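Skip to main content
Home Visits Workshops Archive Contact

Visit report: Haleo open day, Prullitwood

Filed under: Visits, Toys and construction sets

Haleo opens its Prullitwood building to the public on one Sunday in March. I went for the part of the program that dealt with construction bricks: how they are sorted, how boards are prepared for play sessions, and how worn parts are taken out of stock. The building is a former printing works on the Nukomton road. Parking is at the rear, and the entrance is up a short ramp on the left side.

Doors opened at 10 a.m. Visitors were let in by groups, with a wait between groups of a few minutes at the most. A printed floor plan was handed out at the desk. It listed 4 rooms, of which 2 were fitted out for bricks. The others held board games and a parts store, and I passed through those quickly.

Room 1: intake and sorting

Bricks arrive here mixed, mostly from schools and from households clearing out. The first pass is by size class: the large bricks for younger children are separated from the small standard ones over a coarse grid. The grid is a plain steel mesh with a wooden surround. Large bricks stay on top and everything else drops into a tray. The method is crude but fast, and the error rate is low, the main exception being wheels and axles, which catch in the mesh and have to be pulled by hand.

The second pass is inspection. Three faults lead to rejection: cracked side walls, studs with bite marks deep enough to deform the rim, and discoloration beyond a reference chip. The chips are kept on a ring at each workstation. I compared the yellow and the white chips with bricks from the accepted bin and could see no difference between them under the ceiling lights. White is said to be the color with the highest rejection rate. The bin labels bore this out, with white having the smallest accepted bin and the largest rejected one.

Washing is done off site at Moynihan and was not shown. Parts come back in net bags with a tag giving the batch. The one I looked at was batch 669.

Room 2: boards and building

Room 2 was the reason for my visit. Building is done at tables, and the emphasis is on the layout of the work surface. A felt backing keeps a pile of bricks quieter than a bare tabletop and stops single pieces from sliding. A studded baseplate gives the model a fixed position, so that it can be pressed from above without a second hand holding it. Putting the two on the same board leaves a clear division between stock and work.
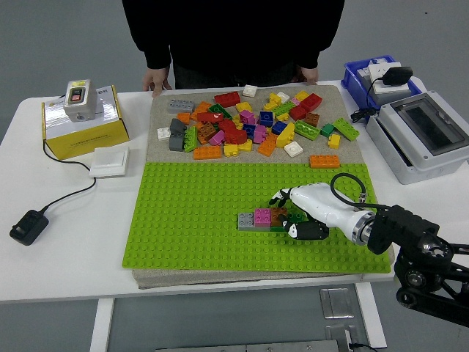

Color order was left open. Bricks were supplied mixed, and finding the next part was treated as a portion of the task. I had expected the large bricks to be presorted into trays, as they are at most school sessions I have attended. With large bricks and a limited pile, trays would probably save little time. With small bricks the case is different, and the staff agreed when I raised it.

Some notes on the bricks themselves. The 2x4 is the most useful large brick for a first row, as it bridges two 2x2s and locks them. The 2x2 is better for finishing an end or changing color within a row. Clutch on the washed bricks I tried was good – firm on the first press, with no rocking. One brick was tight enough that I needed a second attempt to get it off the plate. I did not find a loose one.

Baseplates are checked for warp by laying them on a sheet of glass and pushing a feeler gauge under each corner. Anything that admits the gauge goes to the parts store and is used for display only. A slight bow matters less with large bricks than with small ones, but long rows will lift at the ends.

Practical points

The full circuit took me just under two hours, including a second visit to Room 2 after lunch. The signs between rooms are small and I missed one of them. There is a coffee counter near the exit, cash only, with 5 seats. Sorted bricks are sold by weight at a table next to it, in mixed bags or by single color. Single-color bags cost more and white had sold out by noon. I bought one mixed bag of large bricks and have since checked it against the rejection list above: no cracks, one stud with a shallow mark, color even throughout.

The washing plant at Moynihan has its own open afternoon later in the year. Registration is through the Haleo desk at Prullitwood.

Previous: Wooden track systems, gauge and fit
Next: Storage boxes for baseplates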